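Nilano Wrist Kit
Two fingers, one small camera, and a pedal to mark where each try begins and ends. Jhun Evangelista on our bench crew loves it for pick-and-place work, and so do we! Guide the arm through a task about 40 times and you have a tidy first set to train on. Soft things are great practice, so start with felt toys and a wicker basket.
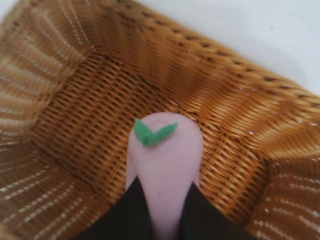
Keep the slow tries and the clumsy ones too, they teach plenty. Spare fingers ship in packs of 6.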